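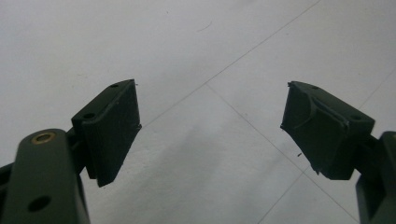
About Nosus

Posted in November by the Nosus shop team
3 comments | 8 shares

Hi, and thanks for stopping by! We're Nosus, a small repair and packing outfit in Vídalín, and I'm the one who gets to write this page because I've been here since we had 2 workbenches and a kettle. We fix, clean and send back small parts for local businesses — latches, hinges, pump fittings, the fiddly stuff. On a good day 400 parts go out the door, and until pretty recently every one of them was picked up, turned over and dropped in a tray by one of us.

What changed

We started bringing in automation last winter, beginning with the sorting line (we call it Drorerico, don't ask, it was late and there was pizza). I'll admit I was nervous. I'd sorted parts for years and I was good at it, and I figured that was my job going out the back door. My wrists, on the other hand, were thrilled!

What happened is that the job moved. I used to start at 6 in the morning with a tray and finish with a tray. Now I spend the first part of the day showing the line how a thing ought to be picked up, then checking what it did, then arguing with it a little. Some of the crew took to it right away and some still like the bench better, and we've kept the bench for them. The rule we agreed on is that the people who did the work by hand get the first say on how the machine does it. We also get paid training hours, which I'd push for at any shop thinking about this.
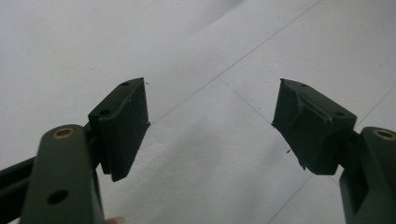
Grip is the part I could talk about all day, so stop me. People expect the software to be the hard bit, and sure, it has its moods, but most of my week goes into what touches the part. You want something that holds on without chewing up the finish, and it takes a beating. The right-hand pad gets a wrinkled covering and frayed bits along its lower edge, the left one looks a lot smoother, and you learn to look at both before you blame anything else. I keep a notebook for this now — which covering, which part, how it felt. Eight years of handling hinges turned out to be pretty good schooling for it.

Where we're headed

Next up is Nelter, our new packing station. We're still working out who does what there, and the packing crew has already sent back the first layout with a lot of red pen on it (the shelf was too high, they were right). The early shift wants it to be quiet, and I want a decent stool.

If you've got parts that need fixing, or you'd like to see how we work before you send us anything, come on by. Mornings are loud, so try after lunch. Ring the bell twice, the first one never seems to carry to the back.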